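Filed under: Short Fiction

The letter from the Surneck workforce office was one page long. The training grant had been approved for 2 places. The shop had asked for six.

She read it at the front counter and then again in the back, where the noise was lower. The Hidayat company had closed its Beltness plant in May, and 176 people had applied for whatever was left. Most of the applications were in a box under her desk. She had promised each of them an answer.

Her brother thought they should turn the money down. The state wanted a report every month, and the shop had to put up $2000 of its own before the first class. He said it was a lot of typing for two people.

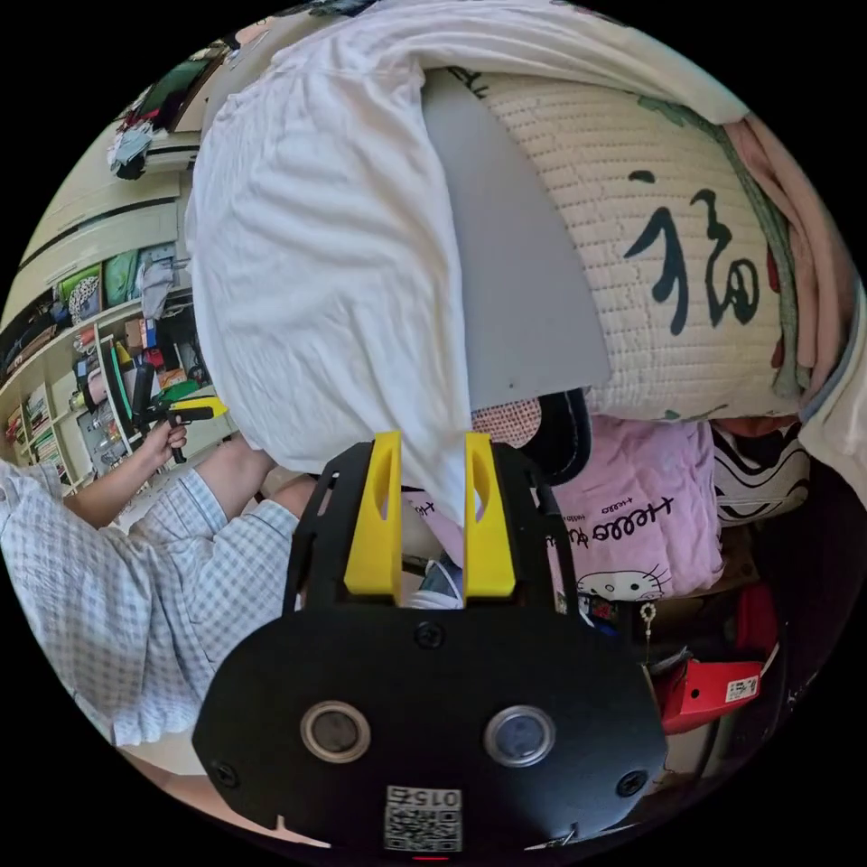 "It's two people," she said.

He went out to move the truck. She took the box from under the desk and began at the top. A man who had run the same press for most of his life had written his answers in pencil. A woman from the Skasine side of the river had left the line for experience blank and then filled the back of the page.

By dark she had a short pile and a long pile. She signed the grant form and put it by the door, where the mail carrier would see it. Then she got out the envelopes, a box of 200, and started on the long pile.

Her brother came back in and stood there with his coat on. After a while he sat down and began to write addresses.

3 comments | 11 shares

Get new stories by email. Unsubscribe at any time.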